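Support home | Kits | Firmware | My tickets | Sign in

Ticket 3022: Josport two-arm kit, right gripper lets go on handover
Reading time: 2 min

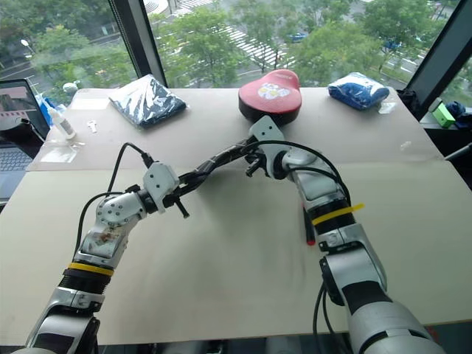 Opened by Oleksandra Marchuk, Ranitz site. Kit on trial since September, firmware 857. Left to right handover fails on thin soft items. Rigid stuff fine. Left opens on cue, right reports "closed, holding", then the item slides out on the lift. Log says no fault. Need this sorted before we decide on buying.

09:20 Tried the obvious. Power cycle, rehomed both arms, reran the handover routine. Same.

09:45 Grip force on right was at 40. Left is at 93. Don't know who set that, might be shipped that way? Raised right to match. Better but still slips when the item goes in at a slant.

10:10 Reply from Halyna Harasym, Josport support:
40 is the factory default, both sides. Somebody or something changed the left. Please don't run 93 on soft items for long, the motor gets hot and cuts back without telling you. Set both to the "soft" preset. Then check the cable at the gripper connector, push it home by hand, and run the finger zero again. Zero has to be done with nothing in the grippers.

10:40 Did that. Connector on right felt OK, maybe a hair loose, hard to say. Zero finished first time. Soft preset on both.

11:05 Handover flat: holds. Slanted: holds, then dropped one on the way up. Repeated, held. Not consistant.

11:15 Halyna: wait time between right closing and left opening? Menu is under Routines, Handover, Overlap.

11:20 Overlap was zero. Manual doesn't mention it anywhere I could find. Turned it up one step.

11:50 No drops since. Slanted, flat, both directions. Slower, can live with it.

Still open from my side:
- why left was at 93 out of the box (Dovhaniuk did the install, asking them)
- "closed, holding" with nothing in the fingers is a bad message. Pls fix
- put Overlap in teh manual
- Maltau site has the same kit, should they change theirs too?

13:30 Halyna: yes for Maltau, same preset and overlap. Message wording passed to firmware. Leaving ticket open until Dovhaniuk answers.

Contact support | Copyright Josport | Back to top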